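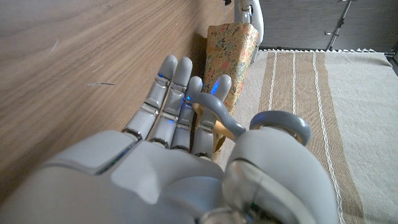 I've been putting off writing about the hand for weeks, mostly because every time I sat down to do it I ended up going back to the bench and trying one more object. So, the hand. It's the grey one with proper fingers, and it has now been on the right wrist of our robot long enough for me to have opinions. The thing I keep coming back to is how it pinches. Give it something smooth, pale and wooden-looking and the thumb comes over in a big curl, almost a hook, and traps it against the fourth finger, while the other fingers stay long and straight and don't join in much. I'd have bet money on the first finger doing that job. I had it all planned out around the first finger, in fact, and then I had to throw that plan away and start again from the other side of the hand.

A bit of background for anyone who found this through the soldering posts. I work three days a week at Zatevton, which is a small outfit above a tile shop in Prirbridge, and what we do at the moment is compare ways for a robot to pick up household stuff. Bags, spoons, cloths, boxes, the sort of thing you have on your kitchen table. Until this summer we did everything with a two-jaw gripper we call the Tijani, after the chap who sold us the motors. The fingered hand is the Runico. Borislav Matić fitted it and wrote the controller, and I do the part where you put objects down in front of it and swear quietly.

The Tijani first, because I'm fond of it. It has two flat jaws with rubber on them and it opens and it closes. You can teach somebody to use it before their tea goes cold. It's brilliant at boxes and it's brilliant at anything with a handle that sticks up. It's also light, and when you bash it into the table (I have bashed it into the table) you straighten the jaw, say sorry to Borislav and carry on. What it can't do is anything thin lying flat, and it's poor with soft things that fold away as the jaws come in. With a cloth pouch it either gets a great fistful or nothing.

The Runico is a different animal. Four fingers and a thumb, all those little joints, and small blue lights tucked in along the insides. I was rude about the lights when it came out of the box and I've taken it all back. With the fingers held close together it can be hard to judge where one stops and the next starts on a grey hand, and a bit of blue in the gap helps my eye no end when I'm driving it from the other side of the room.

Which brings me to the camera, because half of what I've learnt has been about the camera and I didn't expect that. We have one down at the wrist, looking up along the hand. Lovely for fingertips. You get the grain of the table, you get every scuff, you can see the thumb meeting whatever it's meeting. But the hand takes up an enormous amount of the view! With the Tijani there were just the two jaws poking in and you could see round them. With the Runico the back of the hand blocks the lower part, and if your object happens to be behind it you're working from memory. I've started bringing the hand in from the side so the object turns up on the right, past the fourth finger, where there's room to see it. It feels slow and slightly silly, like parking a van, but I drop fewer things.

Maëlys Pruvost, who does our software on the camera side, wants me to use the overhead view for the approach and only switch to the wrist for the last bit. I tried it her way for a whole afternoon. It's good for getting near, and hopeless for the pinch, because from above all you see is knuckles. We've settled on having both up on the screen side by side, and I glance between them, and it gives me a headache by four o'clock.

Now the numbers, and please be kind, I'm not a statistician. Over November I logged 516 grasps, split evenly between the Tijani and the Runico, with the same objects for each. I'm not going to put the full table up until Maëlys has checked my spreadsheet, as I had a column wrong last time and had to write a very embarrassing correction. But I can tell you what it felt like. Boxes, the Tijani, easily. Anything with a narrow end that stands a little proud of the table, the Runico. Soft bags, the Runico again, though it took me more than 9 goes to find an approach that didn't just push the bag over. If you come in with the fingers straight and upright next to the bag, and leave the closing to the thumb, you stand a decent chance. If you try to wrap the whole hand round it, like you would with your own hand, it's a mess.

Things that have annoyed me, in no order. The thumb is slower than the fingers, and the controller waits for it, so there's a little pause before every pinch where you think it's crashed. The seams between the panels pick up fluff from cloth, and we work on top of quite a lot of cloth. The calibration drifts over a long day and you have to send everything back to open, flat and straight, and start again – I do it at lunch now and it's fine. And the fingers don't all look as though they're doing the same thing even when you've told them to. You ask for four straight fingers and one of them seems to be thinking about something else. Borislav says it's the cable tension. He's said that twice and I've yet to see him get the small screwdriver out.

Controllers, then, since a couple of you asked. I tried two. The first is a glove, and everyone who visits wants a go on the glove. It's great fun. You wiggle, it wiggles. But my thumb isn't the robot's thumb and it doesn't curl in the same place, so to get that hooked pinch I had to hold my own hand in a shape that made my wrist ache. The second is a plain handheld thing with a trigger and a few saved poses. Press for pinch, press for flat, squeeze the trigger to close. I was sniffy about it, as it seemed a waste of all those joints, and now it's the one I reach for every morning. Most picking up only needs a few hand shapes. I've got one saved called "thumb over" and I'd say I use it for most of the small stuff.

What I'd like to try next is a wrist camera moved a little further round towards the thumb side. The arch thing on the wrist sits just there, which is a nuisance, so it'd need a new bracket, and brackets are Borislav's department. I'd also like to stick some rubber on the fingertips. They're nicely rounded but they're smooth, and a smooth fingertip on a smooth object makes me nervous every time the arm starts to lift.

If anyone reading has a multi-finger hand at work and has found a sensible way of cleaning fluff out of the joints, please leave a comment. I've been using an old toothbrush and I've had a funny look or two about it.

Posted 12/03/2018 in Bench notes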